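Wardale Robotics Club heads into its simulated kitchen season

4 August 2024
By Nia Howells

I've been writing up the Wardale club's news for a while now, and I don't think I've ever seen the back classroom as full as it was for the July session. People were sitting on the radiators! The reason is the new kitchen challenge, run by the folks over in Fosivstead, and it's all done in simulation this year. No soldering, no lost screws, just a lot of laptops and one very long extension cord.

If you missed the announcement, each team gets a virtual kitchen and a pair of robot arms, and has to write the code that picks things up and puts them where they belong. We've entered two teams. Rhun Phillips is leading Santoro, and Lleucu Edwards has the younger group, who named themselves Kusuria after an argument that took up most of an evening (I was there, I voted for something else, I've let it go).

Every team gets 70 practice runs before the first round, and Santoro had used 43 of them by the time I stopped by. Rhun says that's fine. Lleucu raised her eyebrows at me when he said it, so make of that what you will. Her bunch have been doing a lot more on paper first, sketching out how each arm should come in so the two don't bump into each other, and only then pressing go.

What I liked best was hearing them argue about bottles. You'd think a big bowl would be the awkward one, but a small bottle has a habit of tipping if a gripper comes in a bit low, and Heledd Prothero has become the club's expert on this. She's 14 and she talks about wrist angles the way I talk about lunch.
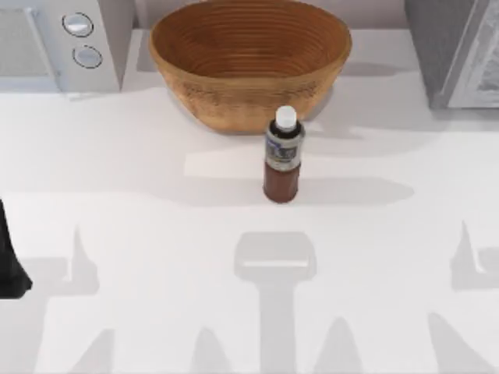

Heledd's idea is to slow the arm right down for the last stretch before it closes, and Santoro have now borrowed it, with permission, sort of. Wilfredo Sarmiento, our coach, is letting the two teams share whatever they like until the first round and then it's every kitchen for itself.

There's money news too. The parents' bake sale and the raffle brought in $2000, so we can finally replace the two oldest laptops, the ones that sound like hair dryers. Thank you to everyone who bought a ticket, and to whoever made the lemon bars, please make more.

We still have room for 5 new members, and you don't need to know any code to join. Come find Wilfredo after school or leave your name on the sheet by the classroom door. Bring a charger, because the spare ones are all taken.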